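Shared desks, settled habits: a conversation with the workplace coordinator at Dilside

The ground floor at Dilside was rearranged in the spring, when the long white desks were brought together and the personal drawers were taken away. The Plurnano building office has been publishing short interviews with staff who look after shared rooms, and for this installment we spoke with the coordinator responsible for the open work area and the mezzanine above it. The conversation took place at the desks themselves, shortly after four in the afternoon.

The coordinator has held the post for three years and came to it from a records department, where, by the coordinator's own account, the work was mostly a matter of deciding what could be thrown out. "I had a good education in shelves," the coordinator said. "People think a shelf is where you put something. In a records room it is where you are able to find it again."

The change to shared desks was not universally welcome. Under the earlier arrangement each member of staff had an assigned place, a drawer with a key, and a small amount of wall. The new arrangement provides eleven places on the ground floor, none of them assigned. Staff may sit where they wish, and are asked to leave the surface as they would want to find it the next morning.

"The first month was difficult," the coordinator said. "We had people arriving early to claim the end by the shelving, and we had sweaters left over chairs for the whole week. I wrote one notice about it and then took the notice down again. It read like a scolding. I started speaking to people one at a time, and that went better."

Asked what is permitted to stay on a desk overnight, the coordinator gave a short list: the keyboard, the mouse, and a box of tissues. Cups go back to the kitchen. Paper goes home, into a folder, or into the recycling. The tissues were a late addition and came out of a staff survey, in which they were requested more often than any other item.

"I had expected people to ask for monitors," the coordinator said. "They asked for tissues and for something green."

The plants were purchased from Kodikara, the nursery that also supplies the entrance hall. The order was kept small so that watering would not become a task in its own right. They are watered by whoever opens the room, and a tick is placed on a sheet in the kitchen. The coordinator prefers low plants to tall ones, on the grounds that a tall plant soon becomes a wall between two people who need to speak to each other.

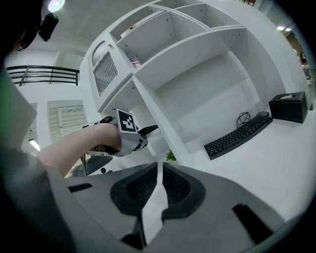 The white desks and open shelving on the ground floor at Dilside.

The shelving unit was the most debated purchase of the project. Several members of staff had asked for cabinets with doors, and a quotation was obtained from Wundau for a closed version in the same size. The open one was chosen after a meeting that the coordinator described as long.

"A door hides a mess very well," the coordinator said. "With doors we would have filled it by summer and never looked inside again. When the cubbies are open, someone walks past with a visitor and sees what is in there. I have watched people tidy a compartment while they were still talking on the phone."

The louvered panels on the left side of the unit have prompted questions from staff, and the coordinator was firm on the subject: nothing is to be leaned against them. Boxes were stacked there for part of the winter, and the building office asked for them to be moved. A line about the panels now appears in the welcome sheet given to new staff.

The upper cubbies are treated differently from the lower ones. Lower compartments are for things in use, and are cleared every 8 weeks. The upper ones may hold items that people simply like to have in the room. A small American flag stands in one of them. The coordinator did not put it there and has no plans to take it away.

"You have to leave some room for that," the coordinator said. "If I cleared every cubby down to the white, I would have a very neat unit and a great many unhappy colleagues."

We asked about light, a frequent topic in the survey. The window has white horizontal blinds, which the coordinator asks staff to tilt before they raise them fully. The ceiling lights are a mixture of types, and opinions on them vary. Those who sit near the window tend to want fewer of them switched on, while those nearer the shelving want more. A trial last December, with the lights on a timer, was ended after six days.

Cables remain the unsolved part. The coordinator would like them gathered behind the keyboards, and many are, in coils of varying quality. Clips were bought and proved too stiff for the edge of the desks. Fabric ties are being tried at present, with around half of the places fitted so far.

"I can tell who sat at a desk by the way the cable is wound," the coordinator said. "Some people make a proper coil and some people push it back and hope. Both are better than having it across the front."

The mezzanine will be considered next. It has been used for overflow storage, and the coordinator would like to see it turned over to quiet reading, with a few chairs set back from the railing. A request has been submitted to the building office and a reply is expected before the end of the budget period. Staff with views on the matter are invited to leave them on the sheet in the kitchen, under the watering ticks.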